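House rules for simulated trials, second try

15 November 2023

I finally rewrote our rules for simulated trials, and I'm way more excited about it than anyone should be about a two-page text file! The old version dated from August and was mostly me telling people to "be sensible." The new one has actual limits in it, and I've been testing it on Jonari, our handle task.

The big change is that a trial set is now 100 runs, always. Before, people stopped whenever the number looked nice. My own best score on Jonari was 76 percent, and when I ran the full set it came out at 70. A bit of a sting, but I love that the rule caught me first.

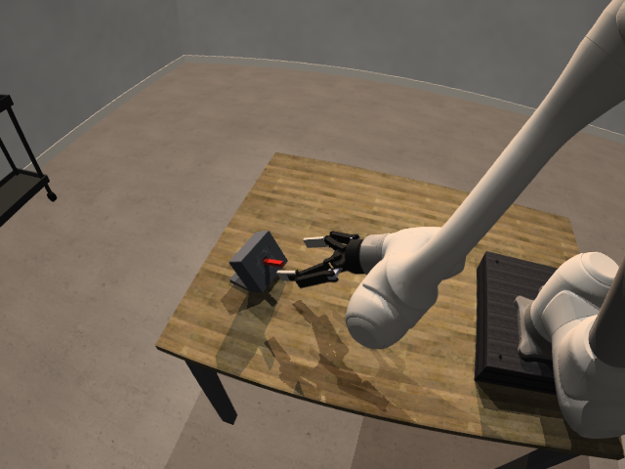

Start poses are the part I care about most, and the part we were sloppiest with. A start pose has to be written down before the set begins, saved with a name, and left alone until the set ends. It also has to say how near the fingers may be to the target. With the gripper open and the lower fingertip sitting that close to the end of the red handle, you could fairly ask how much reaching is left to test, so Jonari now has 2 named starts, near and far, and we report them separately. No averaging them together -- that hid so much from us.

Next comes the scene itself. Lights, table texture, friction values and the arm's mounting position all go in one settings file, and the file goes in with the results. If you change a value, it's a new set. Yes, even the lights, if the policy is using camera input. Hevum (our older drawer task) had three versions of friction floating around and I still can't tell which scores go with which.

Still open: what to do about runs where the physics blows up. The Ikville lab throws them out and reports how many. I'm leaning toward counting them as failures. The Yin task goes through the new rules next, and I'll post the full text once it has survived that.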